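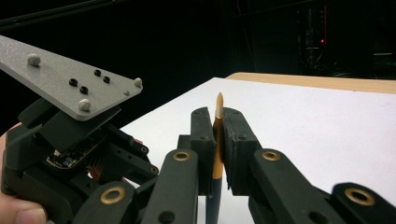
I've been sorting out the pencils at the Granton drawing club, a job left over from the spring. They live in the tall cupboard by the sink and go back further than I do. Most of the old stock is plain, one colour from end to end. The ones people ask me for are painted in two colours, dark navy blue with a yellow-orange section nearer the point, and they sharpen to a pale tan wood with a decent taper on it. I'd like to order more of those if I can find out who sells them now.

First job was a full count, as we have to give a stock figure with the room booking form in November. The sheet from last time said 1,265 pencils. I got 940, and I did it twice.

Some of that gap is stubs. We've always thrown them out when they get too short to hold and I don't think anyone has ever taken them off the sheet. The rest will be in people's coat pockets and bags. If you've got any at home, please bring them back, no questions.

I've sorted by grade. HB in the top drawer, B and 2B in the second, 4B and softer in the third. H and harder are in the biscuit tin on the shelf, as only Akihiko Yokoyama uses them.

Any pencil with the grade worn off or sharpened away has gone in a separate jar marked MIXED. Try them on scrap before you start on good paper. Please don't guess and put them in a drawer.

Sharpening. The wall sharpener has a new blade and is fine for the hard grades. For 4B and up use the small hand one and turn it slowly. If the lead keeps breaking inside, the pencil has probably been dropped, so put it in the MIXED jar and take another.

Store them point up in the jars, please. Point down chips the tips and leaves black dust in the bottom, and I've just washed all of those jars.

Delia Surdu asked if we could use knives, the way her old teacher did. Yes for the adult group, over the bin, with the cutting mat. No for the children's session.

I've put 50 new HBs aside for the children, in the blue folder box. They're cheap and the wood is a bit splintery but they'll do for the term. The better ones stay in the drawers.

Rubbers: we have far too many of the white block sort and hardly any putty ones. Natalia Sandoval is going past the art shop in Trotden this week and will pick up a few. Tell her if you want one and pay her directly.

Coloured pencils I haven't touched. They're in the bottom of the cupboard in carrier bags and it's mostly browns and greens. I'll need another afternoon for that and a second pair of hands.

Someone asked about prices. Last time we ordered a box of 100 and it worked out a good deal cheaper than buying by the dozen, so I'd do the same again. Daichi Miyazaki has the supplier's number.

New count sheet is taped inside the cupboard door, dated 10/25/22. If you bin a stub, cross one off. There's a pencil on a string next to it. Please leave it on the string.

Cupboard key is back on the hook behind the kitchen door.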